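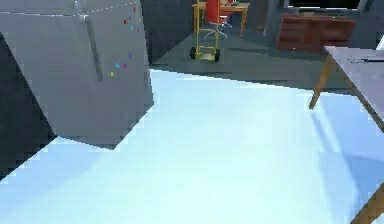

Gray block with dashed line along the top edge (computer rendering).

Ridberg Residents' Association
Minutes of the July meeting, Cavbridge Hall, Tuesday, 7:00 p.m.

The chair opened the meeting at 7:05. Minutes of the June meeting were approved with one correction: the drain cleaned was the one on Mill Lane, not Mill Street.

1. Money
Balance at the end of the month was $3,086. Hall rent of $178 has been paid. The insurance bill is due next month and will be paid from the main account.

2. Footpath behind the school
Schwaiger sent a quote of $1,747 to regravel the lower section and replace the handrail. Members asked if the price covers removal of the old rail. The secretary will find out. A second quote has been requested from Vondico. Decision held over to the next meeting.

3. Street parking
Two residents of Upper Cavbridge Road complained about trucks parked overnight near the bend. The town has been written to and has not replied. Agreed to write again and copy the road safety office.

4. Summer picnic
Date to stay as published. Motion to spend up to $400 on food and table rental. Moved, seconded, carried, one against. Members bringing a dish should sign the sheet by the door. No glass bottles on the grass.

5. Newsletter
Next issue goes out before the picnic. Items to the secretary by Friday. Large-print copies will be left at the library.

6. Other business
The lock on the notice board sticks again. To be oiled, and replaced if that does not help. A member asked for an earlier start in winter. Put on the agenda for September.

Meeting closed at 8:20 p.m. Next meeting at the same place, 7:00 p.m.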